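Two arms, one patch cable, and a judge with a stopwatch

Posted in: Clubs & Competitions

I help run the after-school robotics club in Vakholm. This year we've entered the Dremcombe round, where the task is to plug a network cable into a named port on a switch with no human hands involved. We have two arms, a rack, a yellow cable and a group of sixteen-year-olds who have stopped speaking to each other over whose code goes first.

A practice run is worth 100 points. We lose most of them at the last moment, when the plug meets the edge of the port and slides off sideways. The team named the second arm Lobo, and Lobo gets the blame for everything, including things done by the first arm.
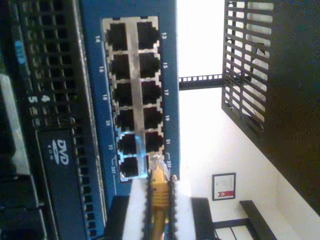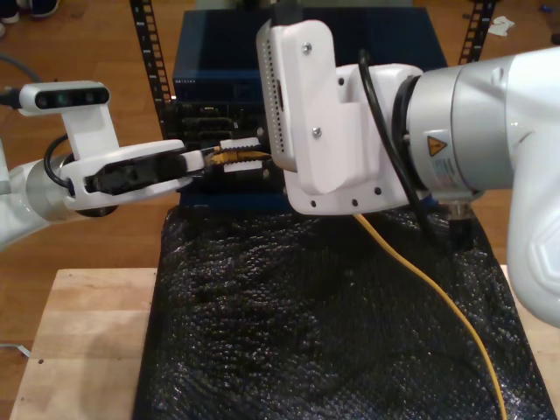
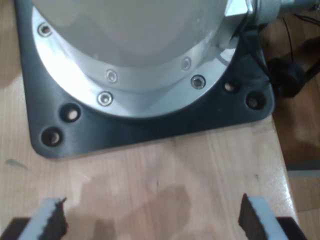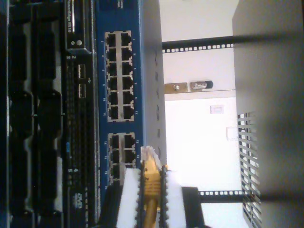
What we've tried so far: slowing the approach down (it now misses more slowly), gripping the plug further back, and gripping it further forward. The rules allow four attempts per run. Our best session got the plug home on three of them, and our worst was a clean zero with a parent watching. Is this a grip problem or a camera problem? And is there anything we can fix before February that doesn't mean starting again?

– Yuxi Shi

**gantry_gran**

Grip, nearly always. A network plug is small and slippery and the cable behind it has opinions. If you hold it by the boot, the plug can tip a few degrees when it touches anything, and a few degrees is all it takes.

Things I'd do, in this order:

- Fix the grip point and stop changing it. Mark the boot with a pen and make every pick-up start there.
- Leave plenty of slack. A cable pulled tight will turn the plug in the fingers before you get anywhere near the port.
- Stop short of the port, have another look, correct, then push. One long confident move is how you end up with a bent clip.
- When it touches and doesn't go in, don't push harder. Back off a little and try a small wiggle, up and down first. People do this behind the telly without thinking.

Check the bolts on both arm bases too. Our lot at Grandora spent 4 weeks rewriting their software over a base that had worked itself loose. They were very good weeks, educationally.

**pell_mell**

have you tried a bigger plug

**Tin Whistle**

Mostly agree with gantry_gran, though I wouldn't let the camera off yet. Do one dull test. Put the plug in by hand, close the gripper on it, save that position, then have the arm pull it out and put it straight back with the camera ignored. If it goes in every time, your grip is fine and the camera is telling you fibs. If it doesn't, the plug is moving in the fingers and no amount of clever vision will help.

Also look at the light on the ports. Shiny metal and a bright room make a mess of edge finding, and it'll be different again in the hall on the day. Take a sheet of card and some tape. We were allowed to shade our rack last year as long as it was done before the clock started, but ask, as the rules get rewritten every summer by someone who enjoys it.

As for whose code goes first, toss a coin and let Lobo call it.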